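How to bottle-feed an orphan lamb

Most orphan lambs do well on the bottle if they get colostrum early and are kept warm. The routine below is the one we use at Trancombe, on 6 acres of hill pasture.
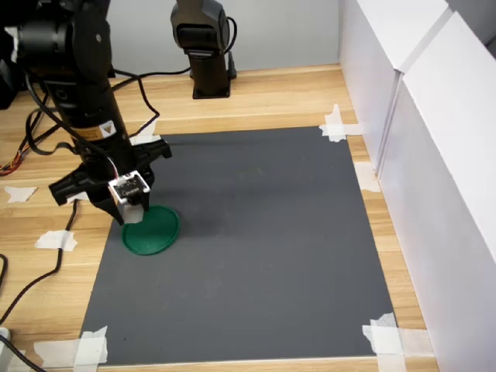

Joar Fagerlund

Check the lamb's temperature first. Put a finger in its mouth, and if it feels cold, use a thermometer. A chilled lamb should be warmed before it gets any milk by bottle, and one that can't hold its head up needs a vet or someone who can use a stomach tube.

Colostrum comes next. Milk from another ewe that has just lambed is best, then frozen, then powdered. Give it within the first two hours if you can, in small feeds through the first day.

After that, move on to ewe milk replacer. Mix it as the bag says - brands differ - and whisk until the lumps have gone. It should feel just warm on your wrist.

Stand the lamb on its feet with its head at the height it would be under the ewe. Don't tip it on its back. Squeeze a drop onto its tongue, slide the teat in and hold the chin gently. 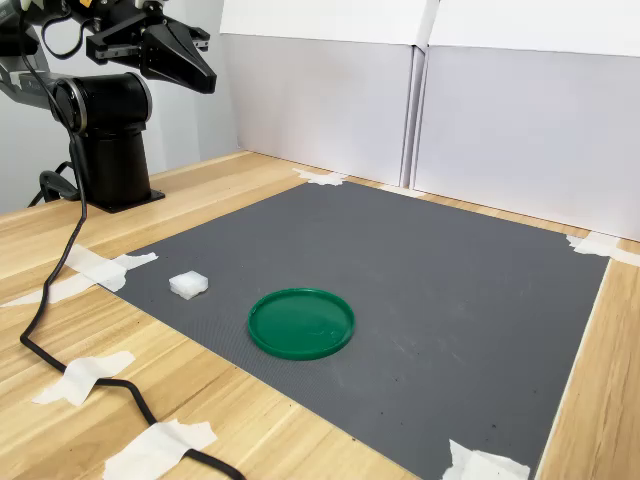 If it still won't suck, stroke under the tail, as the ewe would do by nuzzling. Some lambs need several tries before they get the idea.

Feed little and often, including a late one before you go to bed. Wash bottles and teats in hot soapy water after every feed, then sterilise them. Write down what each lamb takes. Ours are known by ear tag, and 73 and 505 were both slow starters last January.

Offer creep feed, clean hay and fresh water from the second week.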